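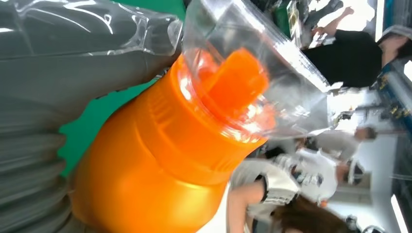

Home Posts Replies Media Likes

Finished the rhythm guitar for the second Odon song last night. I'm going to write down how the whole remote thing works, because three people have asked me in messages and I keep typing the same answer.

Odon is four of us. We have never been in the same room. We met on Pindport, where you put up a track and strangers add parts to it. I put up a bass line in November and went to bed. In the morning it had drums.

The drums were better than the bass line, so I redid the bass line. That has been the pattern ever since.

How a song starts: one person uploads a rough idea with a click. It can be anything, but it has to have a click. We had one early song without it and the drummer spent a week trying to follow my foot. We dropped the song.

Tempo goes in the file name. Key goes in the file name. If the key changes halfway through, write that too.

Everyone sends WAV files that start at zero, even if you only play in the last chorus. Yes, that means sending a long file that is mostly silence. It lines up when the other person drops it in, and that saves an evening of nudging things around by ear.

No reverb on what you send. I like reverb. I record guitar with plenty of it in my headphones because it helps me play. But I print it dry, and whoever mixes can put it back.

Same with the singer. She sends one dry lead and two doubles, and a text file with the words as she sang them. The words as she sang them are usually different from the words I wrote. Hers stay.

The first finished song is called "Vik." It runs 3:38 and it took most of the winter. The verse is the oldest part. The chorus came from a different track that nobody had picked up, moved down a whole step so she could sing it without shouting.

"Vik" went through a lot of mixes. I was doing them on headphones and they all had too much low end when I played them in the car. I now check everything in the car before I send it. The car is parked when I do this.

What fixed the low end was turning the bass down. I had tried a lot of plugins before I tried that.

Someone asked what gear. One interface, Gurent, the small one with 2 inputs. I bought it used. One of the knobs is scratchy below halfway so I leave it above halfway. One dynamic mic, one pair of closed headphones. The guitar is the one I had in high school, with newer strings.

I don't have a treated room. I have a closet with coats in it. Vocals and acoustic guitar sound fine from in there if I keep the door open a little and point the mic at the coats. Electric guitar goes straight in.

The harder part is talking about it. When you are all in a room you can make a face and the other person knows. In writing, "maybe try it a bit simpler" can sit there for two days and sound worse each time it gets read.

So we have one rule for comments. Give the time and say what you hear. "1:12, the second guitar is louder than the voice." You can add what you'd like instead, but the time comes first.

We also agreed anyone can say no to a part, including their own. I have pulled two of my own solos. The drummer asked for one of them back and it's in the song now.

Time zones: I'm the furthest west, so I hear everything last. I get up and there are usually new takes. It's a good way to start the day, or a bad one if the takes are of the bridge.

The bridge in song two is the current problem. It's in 6/8 and the rest is in 4/4. The drummer wants to keep the eighth notes even all the way through. I want the bar to stay the same length and the pulse to shift. We've tried both. I still think mine — but the singer comes in better on his, so it will probably be his.

Somebody asked if we get paid. No. "Vik" passed 100 plays this week and a fair number of those are me checking the fade-out.

Credits: everybody's user name goes on the page with what they played, and all four of us share the writing equally. We settled that before the first song went up. I'd suggest doing it then, while it's an easy conversation.

If you want to try this, start by adding a part to someone else's track before putting up your own. Pick one that's missing something plain, like bass. There are always tracks without bass. Read the notes, match the tempo, and don't send more than a couple of takes.

Song two still has no title. The working file is called bridge_fix_new and I'd like to change that before it sticks. Keys are coming tonight, then I'll do a rough mix and take it out to the car.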